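Ament Surface Care
About Us

Ament Surface Care cleans, repairs and reseals stone countertops, vanity tops and floors in private homes and small commercial kitchens. We work from a shop in Urnley and cover Urnley, Bakemstead and the towns between them. The company does not sell or install new stone. Customers who need a full replacement are referred to a fabricator.

What we work on

Most of our jobs fall into one of four groups: marble, granite, engineered quartz and solid surface. Each behaves differently and each is handled under its own procedure.

Marble and other calcite stones react with acid. Lemon juice, vinegar, wine and many bathroom cleaners dissolve a thin layer of the polish and leave a dull mark called an etch. An etch is damage to the stone itself, so no cleaner will remove it. It has to be honed and repolished with abrasives in sequence.

Granite resists acid well but can be porous. The usual complaints are oil darkening around the cooktop and water darkening around the faucet. Oil is drawn out with a poultice, which is left covered until dry and may need a second application.

Engineered quartz is stone particles bound in resin. It does not need sealer, and sealer applied to it tends to cure on the surface as a haze. Removing that haze is a regular part of our schedule. The resin can also scorch under a hot pan. Light scorching can sometimes be reduced. Deep scorching is permanent, and we say so at the inspection.

Solid surface is the easiest of the four to restore. It can be sanded and refinished in place, and chips are filled with matching material where a match is still made.
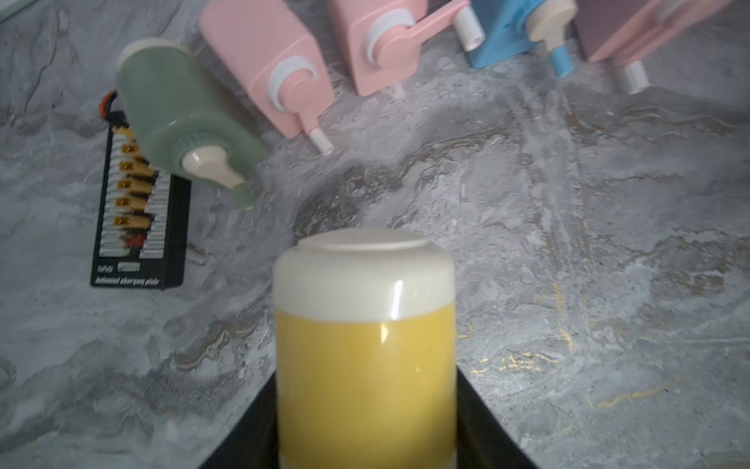 Identification comes before any of this. Patterned materials are often sold and resold under trade names that say nothing about composition, and a homeowner who bought the house with the kitchen already in it may have no paperwork. We test in a concealed spot, normally under the lip of the sink cutout or behind the range. The test takes a few minutes and the result is written on the job sheet before a price is given.

How a job runs

1. Inspection. A technician visits, identifies the material, records existing chips, seams and etches, and checks whether the old sealer is still working. Inspection is free inside our service area.

2. Written quote. The quote lists the areas to be treated, the finish to be reached and anything we do not expect to be able to correct. Gloss is measured with a meter at an angle of 60 degrees, and the target reading is stated on the quote.

3. Preparation. The customer clears the counters. We mask cabinets, appliances and backsplash, and cover the floor. Water is contained at the edge of the work with a foam dam and picked up by wet vacuum.

4. Honing and polishing. Abrasive pads are used wet, in order, and no grit is skipped. Where an etch is shallow we may start at 300 grit. Deeper damage starts coarser and adds time to the visit.

5. Sealing. Only absorbent stone is sealed. We use a penetrating sealer, wipe off the excess before it flashes, and apply a second coat if the water drop test calls for it.

6. Handover. The technician takes a final gloss reading with the customer present and leaves a copy of the job sheet.

A standard kitchen is completed in one visit. Kitchens with an island, or with damage on more than one slab, are normally booked over 2 days. Water can be wiped off a sealed counter the same evening. Oil, wine and citrus should be kept off it until the following morning.

The Michalík sheet

Our job sheet is called the Michalík sheet, after the family tile works that occupied the Urnley shop before us. Their order pads had a grid on the back, and the first technicians used them to map stains and seams to scale. When the pads ran out we had our own printed in the same layout.

Every sheet is kept. There are 2,644 in the archive at present, filed by street address. The address stays the same when the house changes hands, and a new owner in Urnley or Bakemstead can ask us whether a counter has been worked on before and what was applied to it. We release the technical record only. Names and prices are removed. 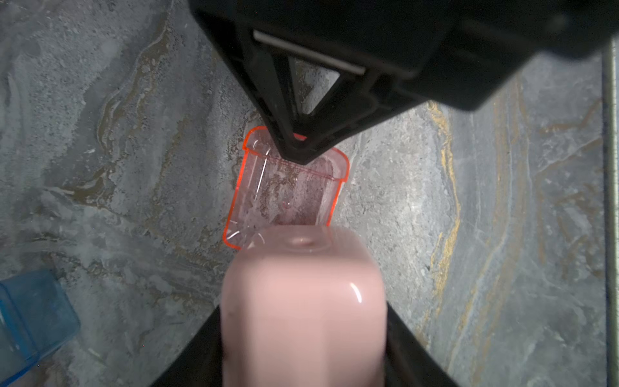

The archive also serves as our check on sealer life. Product labels give an expected interval, but kitchens vary in use, water hardness and cleaning habits. When we return to an address we repeat the water drop test in the same grid squares and compare absorption times. Reseal intervals on our quotes are taken from those results.

Daily care

We supply a care sheet with every job. The short version is as follows. Clean with a soft cloth and a stone cleaner marked pH neutral. Dry the counter after cleaning, especially where the water is hard. Do not use scouring powder, bleach or vinegar on marble. Put oils and soap dispensers on a tray. Wipe up spills by blotting, and rinse with plain water.

Training and insurance

New technicians spend their first months in the shop, working on offcuts and salvaged slabs, before they handle a pad in a customer's home. Each one must produce a matched finish on all four material groups. The company carries liability cover for work on site, and a certificate is available on request.

Contact and hours

The shop is open to visitors on Thursday afternoons, when sample finishes can be compared side by side under daylight and warm lamps. Inspections are booked by phone or through the form on the contact page. Please include the room, the approximate length of counter, and the name of any product used on it in the past year.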